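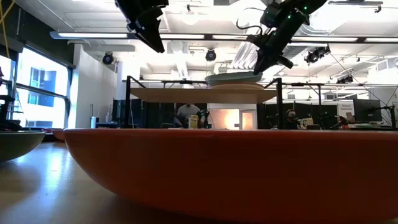

Orange bowls and a gray-green one on the table

Kitchen > Dishes and Tableware > Cleaning and Care

Ask Browse Tags Members Rules

Gray film on plastic bowls and plates that does not wash off

Filed under: plastic dishes, hard water, stains, dishwasher

Gualtiero De Luca

Hello to all. I write from Nenano, where I moved in December with my wife and her mother. In the old house we never had this problem, so I hope somebody can help me.

We eat every day from plastic dishes. It is a set of the brand Keniser, bowls and plates, bought for the camper and then kept for the kitchen, as my mother-in-law has weak hands and the ceramic ones are too heavy for her. After we came here, the bowls began to get a dull film on the inside. When they are wet they look perfect. When they dry, there is a whitish gray veil, stronger at the bottom and in a ring where the soup stops. If I scratch it with a fingernail, a little comes away, but not all.

On top of this, 2 of the bowls have an orange-red shadow from tomato sauce, and one plate smells of onion even when it comes out of the dishwasher.

What I tried until now:

- more detergent in the dishwasher (it became worse, I think)
- the hottest program, number 5 on our machine
- baking soda and a sponge, which helped for the smell but left the surface less shiny
- leaving them in the sun on the balcony, one afternoon only, then it rained

I did not try bleach. My wife is against it, and I also don't like the idea for something we eat from. The dishwasher is a Strömberg that was already in the apartment, and we have no instructions for it. It has a small lid in the bottom for salt, but I never put salt there. In the old house it was not necessary.

Is the film something that sits on the plastic, or is the plastic itself finished? I don't want to throw away the whole set if it can be saved. Also I would like to know if it is healthy to go on using them like this. Thank you for your patience with my English.

Eilidh MacRitchie

Good evening, Gualtiero. English is also not the language of my childhood, in spite of my name, so we will understand each other well.

You have two different problems, maybe three, and I would treat them one after the other.

The film first. If it disappears when the bowl is wet and comes back when it is dry, it is very likely lime from the water. The salt container in your machine is there for exactly this. The salt does not wash the dishes; it helps the softener inside the machine to do its work. If the container has been empty since December, then the machine has been washing with hard water all this time, and more detergent only leaves more residue. Fill it with dishwasher salt (the coarse one, not table salt), wipe away what falls beside the opening, and run a short program immediately after. You should also find the hardness setting. Your water company can tell you the number for your street, and many of them have it on the bill.

For the bowls that already have the film: one part white vinegar, 4 parts warm water, in the sink. Put them in for half an hour and rub with a soft cloth. Rinse well. If the veil is gone when they are dry, it was lime. If it is still there, the surface is probably scratched or etched, and this you cannot reverse. Please don't mix the vinegar with any product that contains bleach.

The tomato color is another matter. The color goes a little into the plastic together with the oil, so vinegar does almost nothing. Sun is the best thing I know, but it needs several days and not one afternoon. Put the bowls wet, with the inside up, in full light. For the future, rinse with cold water directly after the meal, before the sauce dries. I also wipe the inside with a paper towel first - the less oil is left, the less color stays.

My sister gave up and buys only dishes where the stain does not show. 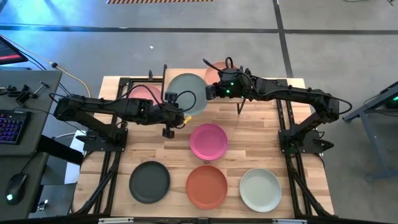

Round plastic plates, laid out on a light wooden tabletop

Plates are easier than bowls, in my experience, as the water in the machine reaches all of the surface. A bowl should stand tilted and with the open side down, otherwise a small pool remains in the foot ring and dries there. Don't let two bowls lie one inside the other. Ours are in the upper basket always. The lower one is too close to the heater in many machines, and program 5 on yours may be simply too hot for plastic. Look under the plate for the symbol or the temperature. If you find nothing, stay with the gentle program.

For the onion smell I would repeat the baking soda, but as a thin paste, left overnight, without rubbing. It was the sponge that took the shine, I believe. Check that yours has no rough green side.

About health I am not a specialist. A film of lime is the same lime you drink from the tap. Deep scratches, cracks, or a surface that feels sticky after washing are for me the moment to stop using a dish for food. You can still put it under a flower pot.

varside_503

salt. its always the salt. had the same machine in my last place and the little lamp for it was broken so i didnt know either. also clean the filter while you are down there, mine was disgusting

Gualtiero De Luca

Thank you both. I bought the salt today and it took almost the complete package! The lamp is not broken, it was behind a sticker. The vinegar worked on the plates and on most of the bowls, and one bowl is still a little gray at the bottom, so this one I suppose is scratched. The tomato bowls are on the balcony now. I will write again if we get some sun.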